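**Session 5 - Comparing two grippers on one arm**

Read these notes before the lab. You will need them when you fill in the log sheet.

In this session we keep the arm, the camera and the controller the same and we change only the gripper. The first one is the parallel gripper which you know from the May sessions. The second one is the Brollport soft gripper with 3 fingers. All runs are made in simulation first, with the Wavbridge controller.

### What to record

- The opening of the fingers before the approach
- The height of the wrist when the fingers start to close
- Whether the object is still held after the lift and after the short shake
- The error code, if the controller stops the run

Please write the error code also when you think it is not important. Code 1037 means that the planner found no path. Code 1361 means that the force limit was reached, and with the soft gripper you will see it very seldom.

### Choosing the objects

A good test set has shapes that disagree with each other. Tall objects with a narrow neck can be taken from above or from the side, and the two ways give different results. Flat objects are difficult for both grippers - the fingers must come very close to the counter, and a small error in height already ends the run.

Start every run from the same arm pose. In the kitchen set the arm stands to the right of the counter, so the objects at the left need a longer reach.

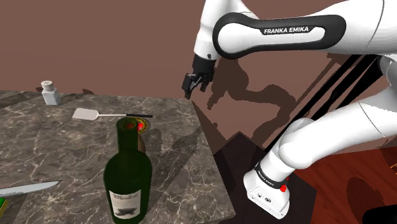 Saludo remarked after the last session that the comparison is not fair to the soft gripper, as the closing speed was tuned for the parallel one. This is a correct objection. For this reason each group now makes 2 series, one with the old speed and one with a speed which you choose yourselves. Write both speeds at the top of the sheet.

Logs go to the Kestenska folder before the next lecture.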